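Wrist camera frame gating in Prurneo

Most of June went into one question: when should the perception node refuse to give the planner anything? Our old answer was never. The wrist camera published, the detector ran on whatever came in, and the planner took the highest-scoring pose above a fixed threshold. On a good frame that works. On a frame with no content it still returns something now and then, and the planner has no way to tell the difference.

Some background on the stack. Prurneo is the perception side: image intake, detector, pose estimate, confidence. Fedoruk is the planner, which takes a target pose and returns a joint trajectory or an error. Jarnach sits between them and holds the task state. The three run as separate processes and talk over plain message topics, so a bad pose from Prurneo looks exactly like a good one by the time it gets to Fedoruk.

I pulled 1179 wrist frames out of the logs and sorted them by hand into usable, marginal and blank. Blank ended up with 313 frames. I expected motion blur to be the main category and it was a minor one. The typical blank is a plane of a single color, too close to focus on, with a soft brightness gradient over it.
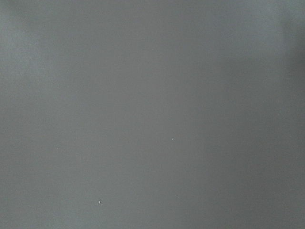 Wrist view, class "blank". Three pale specks and a gradient, darker toward the right.

A frame like this causes trouble in two ways. First, auto-contrast. Prurneo stretched the histogram before detection, a leftover from an earlier lens with poor contrast. Stretch a frame whose whole range is a narrow slice of gray and the compression noise becomes texture. The specks become high-contrast blobs. The keypoint head was trained on small pale features, and it will put a keypoint on a piece of lint if the lint is bright enough after stretching.

Second, the confidence score. It is a softmax over candidates within the frame, so it only says which candidate is best compared to the others. With one bad candidate and no competition, the score goes up. I had read that code more than once without thinking about what it does on an empty input.

The fix is a gate ahead of the detector. It computes three things on the raw frame, before any stretching: gradient energy after a light blur, the number of 16-pixel tiles with variance over a floor, and the share of pixels more than a set distance from a fitted plane of brightness. The plane fit matters. A global variance check was the first thing I tried, and it passed plenty of blanks, since a smooth falloff from one corner to the opposite edge is enough variance to clear any threshold low enough to keep the marginal frames. Subtract the plane and most of that goes away. A soft shadow band doesn't fit a plane very well and leaves some residual, but the tile count catches it.

The blur before the gradient is there for the fine mottling from compression. Radius 2 was enough. Radius 4 started to eat real edges on thin parts.

If the gate fails, Prurneo now publishes an explicit NO_CONTENT status with no pose attached. I argued with myself for a while over publishing an empty pose list instead, which would have needed no message change. The problem is that an empty list already means "looked and found no target", and Jarnach reacts to that by moving on to the next search pose. For a blank frame I want it to back off along the tool axis and look again. Different cause, different recovery – so it gets its own status.

Cost of the gate is small next to the detector. It has a time budget of 3 ms on the intake thread, and if it goes over, the frame is dropped and counted. I would like that number to be visible in the log viewer and so far it isn't.

The other half of the change is in Summont, our log replay tool. It used to step through one camera at a time. Now it lines up the wrist stream with the fixed camera by timestamp and shows the gate result under both. That helped more than I thought it would. A wrist frame alone tells you very little about where the arm is, and the fixed view gives you the pose of the forearm and the gripper relative to the stand right away.

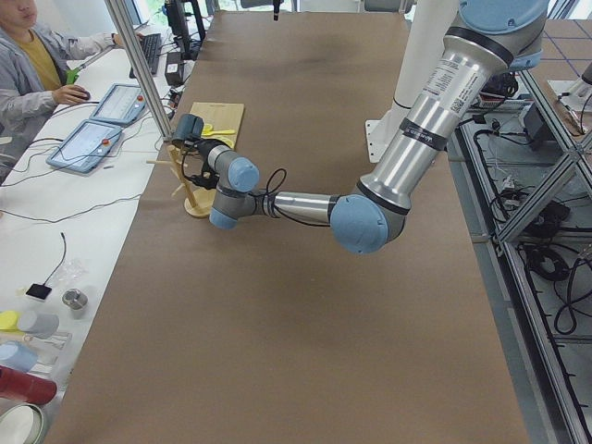
Filed under: Motion planning / Approach constraints

The peg stand is the target I use for tuning approach moves. It has a round base and pale wooden pegs that angle outward, so a straight-down approach is wrong for them and the planner has to respect the peg axis. Fedoruk takes that as a cone constraint on the tool direction over the last part of the path. A tight cone gives clean approaches and a lot of planning failures. A wide one plans nearly every time and then clips things.

The cutting board and the yellow spoons just behind the stand are in the collision world as one padded box. That is crude. The spoons are thin, and modeling them separately bought me no extra solutions in the cases I tried, so the box stays.

What I changed this month is the order of the checks. Fedoruk used to sample goal configurations, filter by the cone, then run collision on the survivors. The cone filter needs full forward kinematics for each sample, and so does collision, and the two didn't share the result. Now the link transforms are cached per sample. The sample cap is 400, which I had set low because of the old cost, and I have left it alone until there's a proper timing run.

Elbow choice is still open. With the forearm reaching out level over the table, the wrist joints do most of the work of turning the gripper, and a small change in the requested peg axis can flip the solution to another branch. I added a penalty on joint distance from the current configuration. It reduces the flips but does not remove them, and the weight is a guess.

Remaining items, in no strict order:

Gate thresholds are global. They should be per camera.
NO_CONTENT has no retry limit in Jarnach. It will back off until it hits the workspace bound, then report a planning error, which is misleading in the log.
Auto-contrast is off by default now, but the flag still exists. I want to delete it.
Summont drops the fixed stream if the two clocks differ by more than one frame period. It should warn and keep going.

The gate is merged. The caching change is on a branch and needs tests for the multi-goal case before it goes in.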